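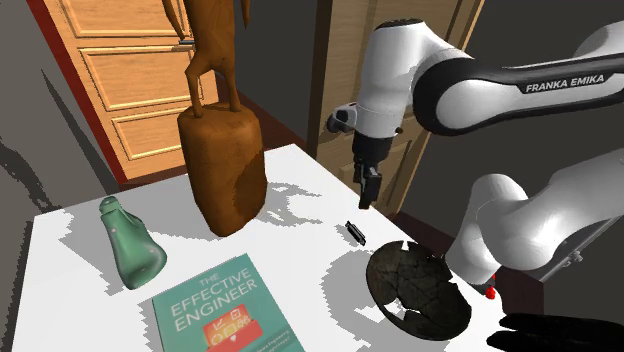
Konrad Ziółkowski wrote on 2021-02-16:

> I have the Medve ledger open again and I still can't place the Gendenura Quintet at the Dunar before the winter of 1961. The sleeve notes on the reissue say they opened the room. The ledger has a piano trio that week and no names. Does anyone have a handbill, a newspaper ad, anything with a date on it? I would also like to know how many people the room held. I have seen 700 in print and I don't believe it.
>
> One more thing. If the tapes were made on the bandstand, why is the piano so far away on side two?

Konrad,

I can help with the second question and maybe part of the first.

The Dunar never held 700. That number belongs to the ballroom upstairs, which had a separate entrance and a separate license. The fire inspection card for the basement room gives 67 tables and no figure for standing. If you put three people at a table you get close to what the regulars remember, which is a full house at a little over 200. I think the sleeve note writer took the number from the building permit and didn't check which floor it was for.

On the quintet: I have no handbill. What I do have is a run of the Nurkar music store's ads from the weekly paper. The store sold tickets for the Dunar and listed the acts in small type at the bottom. The first one to name the Gendenura Quintet is from December 1961, so your ledger date holds up. The opening week ad says only "piano, bass and drums, no cover before nine." That matches your trio.

It's possible that the quintet's pianist and bassist were two of the three. Both were in town by then and both had union cards. I wouldn't put it in print without something better. The drummer was definitely a different man, as he was on the road with a dance band until spring.

About the tapes – side two wasn't recorded from the bandstand. The machine was moved to the coat check after a complaint from the bar about the cable. You can hear hangers if you turn it up, starting in the second chorus of the ballad. The reissue cut most of that out, and some of the piano went with it. The unedited transfer is better and I can send it to anyone on the list who asks, but please don't post it. The family is still sorting out the rights.

The transfer runs to 6 files, one per reel side, and the log sheet has the tune titles as the engineer wrote them. Several are wrong. The blues he calls "Medve Street" is the same tune the band later recorded as "Late Bus."

The Nurkar ads are in my index, now at 1,059 entries. I'll scan the December page for you this week. Do you want the opening week too, or is the wording enough?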